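Sotura Stores, shop floor meeting, September
Minutes as agreed by those present

1. Last minutes. Accepted, with the complaint that item 3 was promised in the spring and still isn't done.

2. Household cleaning aisle. The office wants all bottles faced label-out by 7 in the morning. The floor team doubted this would sell a single extra bottle. The Hulten branch has tried it for 29 days and has sent no sales numbers, which several people took as an answer.

Toilet cleaner shelf:
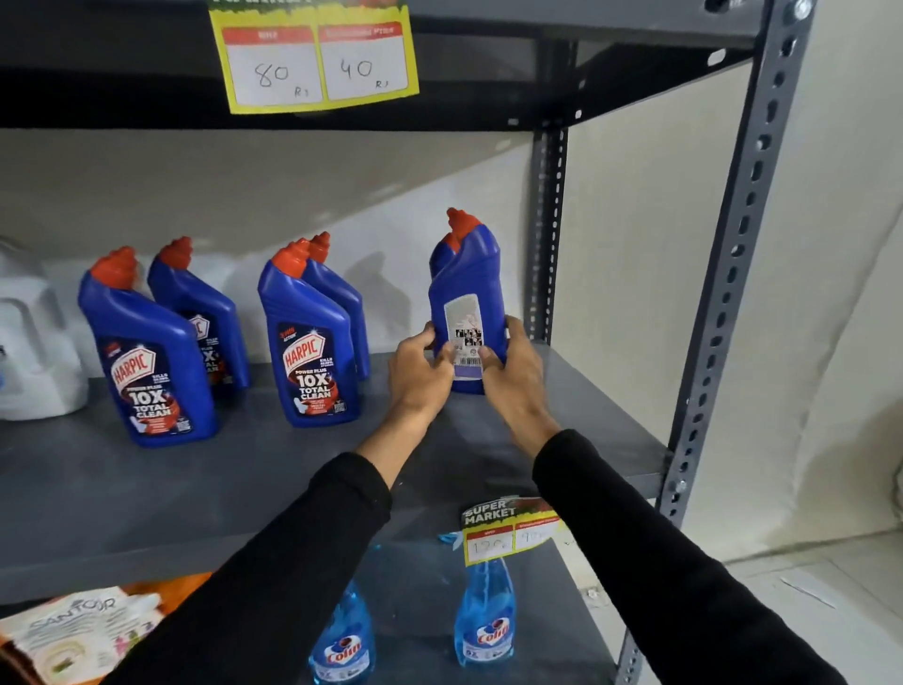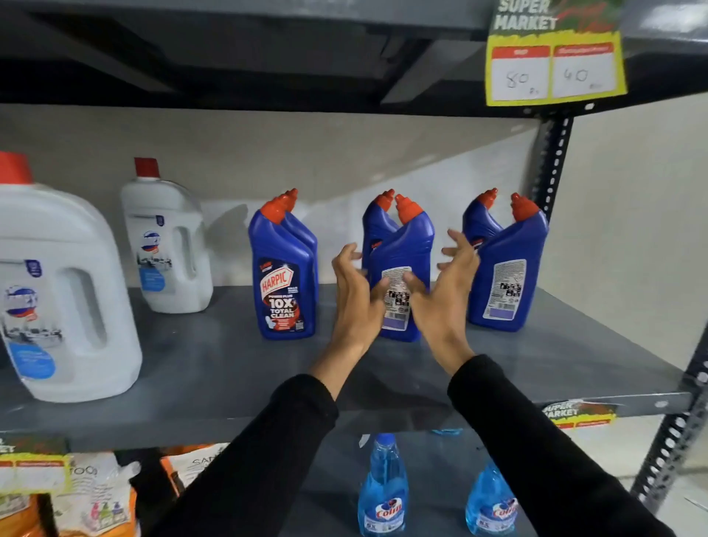
Facing stays on the morning list for a trial period, over objections. The office guide says "front to the customer" and leaves it there, as if every bottle came out of the carton the right way around. Staff asked for time to be allowed for turning them, given that a blue bottle with its back label showing tells a shopper very little from a few steps off. The tag with 80 and 40 written on it by hand was also raised. The office prefers printed tags. The meeting was not convinced, after the last printer order from Camau took 62 days.

3. Back room shelving. Herrero has quoted again, higher than before. No decision. One member asked why we keep requesting quotes we don't intend to accept. No reply was recorded.

4. Any other business. Mop buckets are still blocking the side door.

Closed at 7:29.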